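Pacing and fatigue in school cross country: a study of the Skelwood course

Torquil Rutherford
Sports science project, final report

1. Background

The Skelwood course is used for the schools' league in September and again at the end of the season. It is two laps of the same loop, with a long drag up through the trees, a flat section by the reservoir and a steep drop to the finish field. Coaches have always told us to hold back on the first climb. I wanted to see whether runners who did so lost less time on the second lap.

2. Method

I took lap times for 26 runners from two clubs, Geddes Harriers and Cistia AC. All of them were under 18 and had raced the course at least once before. Times were taken by hand at the foot of the climb, at the top and at the end of each lap. The climb is 887 metres long, measured with a wheel along the line most runners take. Each runner also filled in a short form after the race, giving a score for effort on each lap and saying what shoes they wore.

Two runners were left out of the lap comparison. One stopped to retie a spike and the other missed a marker flag and had to come back.

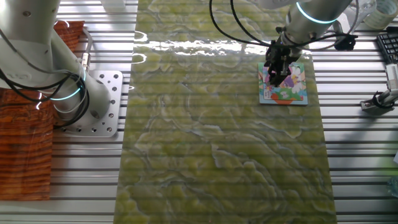 Surface was the hardest thing to deal with in the analysis. The loop changes from grass to stony track to bare earth, and the two clubs train on different ground, so a slow section could mean tired legs or just poor grip. For the course map I gave every surface its own fill, and the reservoir grass has a cloudy mix of olive and yellow-green with pale grey veins, much like the marble pattern on the long mat in the photo. The track is plain grey and the earth is brown. Once the split times were laid over the map, the stony track showed the smallest change between laps and the grass the largest.

3. Results

Runners who took the first climb in the slower half of the group lost less time on lap two than the others. The difference was clearest on the second climb. On the final descent there was hardly any difference between the groups, and several of the fast starters made up places there.

Effort scores did not match the times very well. Nearly 200 separate splits and scores went into the spreadsheet, and the scores were the least useful part - most people put down the same number for both laps.

4. Limits

Hand timing at the top of the climb was difficult when runners came through in a bunch. The slower starters may also have been steadier runners anyway, which this project cannot separate out. I had planned to repeat the timing on the Sindel course, which is flatter, but that race was moved and clashed with exams.

5. Further work

A repeat should use the same runners twice, with a set pace on the first climb in one of the races. I would also drop the effort form or ask for the score at the end of each lap. The split times are in Appendix A and the course map is in Appendix B.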